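Speaker notes, Lambrechts meetup, February 28, 2020
Talk: Why our planner waits for the camera

Slide 1. Say hello, thank Sirkka for swapping slots with me. Mention there's a mic going round so people can shout out during the talk, I don't mind being interrupted!

Slide 2. Quick bit on what Clirnow does. It's the layer that sits between perception and the arm controllers. Perception says "spoon, this position, this angle", the planner picks a path, and the controller follows it. Sounds lovely on a slide. The trouble is that each of those three has its own idea of what time it is.

Slide 3. Tell the timestamp story (keep it short, I went on far too long at Uvitdale). We were stamping camera frames when they arrived at the planner and not when they were taken. So the object pose was always a bit stale, and whenever the head moved, the spoon seemed to slide across the table all by itself. Thanakorn spent two days recalibrating a camera that had nothing wrong with it. Sorry, Thanakorn.
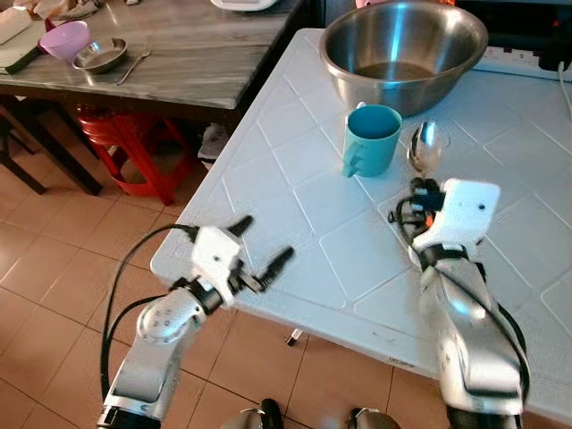 Slide 4. Small metal things are where it really hurts. A mug is forgiving, you can be a fair way off and the fingers still close on something. With a spoon you've got a thin handle and a shiny bowl, and the depth reading on anything shiny is full of holes. Our first fix was to average over more frames. Don't do this! All we got was a very confident wrong answer.

Slide 5. What we do now. The planner asks for a pose at a given time and waits until perception has one. If nothing turns up it stops the arm and asks again. Mawar wrote the waiting part and it's 321 lines with the tests, so please go and read it, it's nicer than anything I've written.

Slide 6. Two arms, one planner. Niilo wanted a planner per arm, I wanted one for both, we argued about it right through to lunch. One planner won, mostly for collision checks near the middle of the table. It's slower. Show the plot, and point at the ugly spike on the right before somebody else does.

Slide 7. Replay tool. We log every request and answer, so I can run 3000 old plans overnight against a new build. 453 of them came out different after the timestamp fix. Pause here for the groan.

Slide 8. Still to do: tidier logs, and a proper release in April if Ritva signs off the controller changes. Leave the repo link up during questions. Laptop charger is in the side pocket.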